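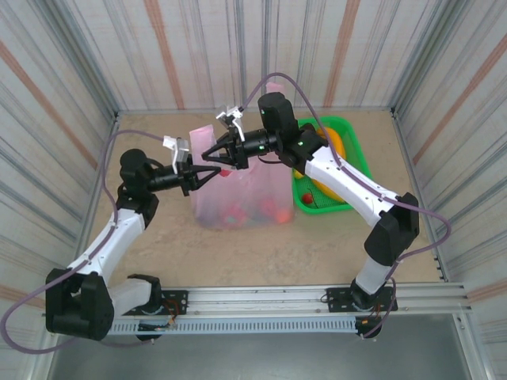 Both grippers closing in on the bag.

So, March was rough for Pidatum! That's our fruit-packing project: two arms, a plastic bag, a basket of produce. We'd been feeling pretty smug about it until run 1,157, when the right arm lost its connection in the middle of a move and the left one just kept pulling. The bag tore, a gripper whacked the rail, and I hit the stop button about two seconds later than I'd like to admit.

I blamed the bags first (thin plastic is a pain, it folds and clings and slides out of the fingers), and spent a whole evening on grip force. Wrong place to look.

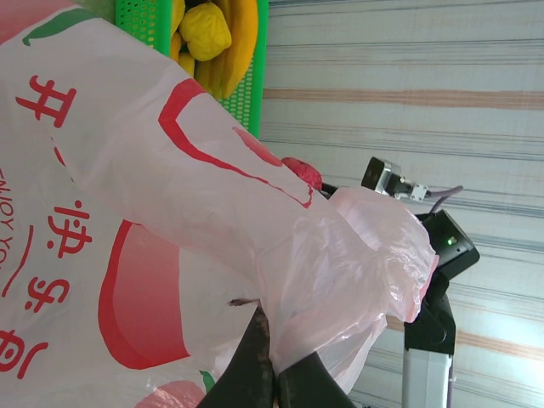 A reader wrote in after my last post to say that she'd chased the same kind of dropout for weeks, and that I should quit fiddling with the gripper and wiggle every cable while watching the error log. She also wanted to know why one arm is allowed to move at all when its partner goes quiet. Ouch. Fair question!

I wiggled. The wrist cable on the right arm dropped out at full reach, every time.

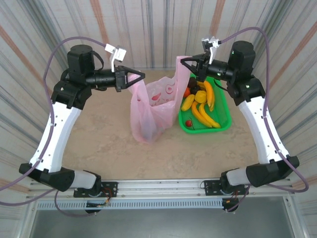 Hatsue Ikeda
Robot tinkerer and keeper of this blog

The new cable took ten minutes. The software took a lot longer, but now if either arm misses its check-in for 100 milliseconds, both of them freeze. They stay frozen until a person clears the fault by hand. I've pulled the plug on purpose over and over and it has stopped both arms each time.

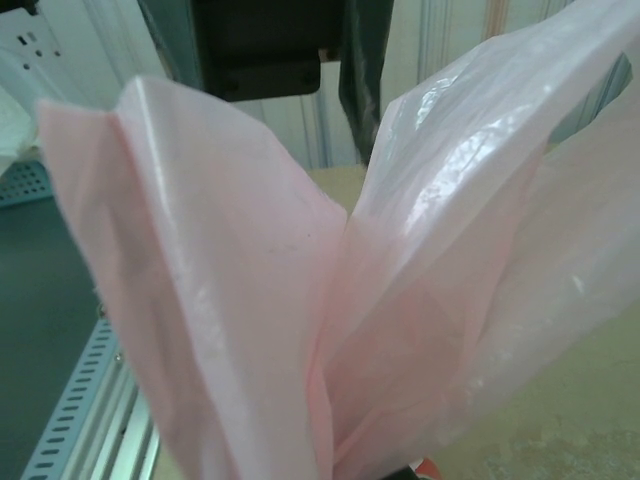
Pink bag, seen from the wrist.

Next up is 400 runs at half speed, with my hand near the button. I'll post the log when it's done.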